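Section 7. Recording demonstrations with the hand-held grippers

This section covers teaching a two-handed task with a pair of Zwahlen hand-held grippers. Complete the pairing steps in Section 6 before you begin. Revised 20 Apr 2024 for recorder software Dellon 12.

7.1 Before you record

1. Charge both grippers. The recorder will not start a session if either battery reads low.

2. Wipe the camera lens on each gripper with the dry cloth from the kit. Do not use glass cleaner.

3. Close both grippers fully, then open them fully. The width reading on the recorder should return to the same value each time. If it drifts, repeat the zeroing procedure in Section 6.4.

4. Check the finger pads. Replace a finger if its pad is torn or has started to lift.

5. Set out the objects and the container they will go into. Keep everything within easy reach of both arms, so that you do not have to step sideways during a take.

Note: Room light may change between takes. You do not need to correct for this, but do not switch lamps on or off during a take.

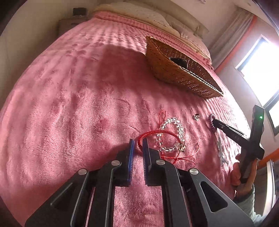 7.2 Recording a pick with small or soft objects

Thin objects on cloth are the hardest items to teach, and most rejected takes come from them. Approach slowly, with the fingers open only a little wider than the object. Where two pieces are tangled, as with the red braided bracelet and the clear beads on the pink blanket, decide before the take whether you will lift them together or separate them, and do it the same way in every take of that set. Press down only as far as needed for the pads to meet under the cord - pressing harder gathers up the blanket as well.

1. Hold both grippers still over the work area and press the record button on the right handle. Wait for the tone.

2. Move the first gripper to the object. Close on it, pause briefly, and lift straight up.

3. Carry the object to the container, lower it, and open the fingers fully before you pull back.

4. Use the second gripper to steady or pick up the next object. Both may move at once, but they must not touch each other.

5. Return to the starting position and press the button again.

Caution: Keep your free fingers behind the guard. The linkage can pinch when the gripper closes.

Caution: Do not help with a bare hand during a take. If an object slips out of reach, stop and discard the take.

7.3 Saving and checking

Each take is saved to the Hurnari folder under its own number. The recorder holds up to 2000 takes. Play back the first take of every set before you go on. If playback stops with code 2529, the two grippers have lost time sync - pair them again and repeat the take.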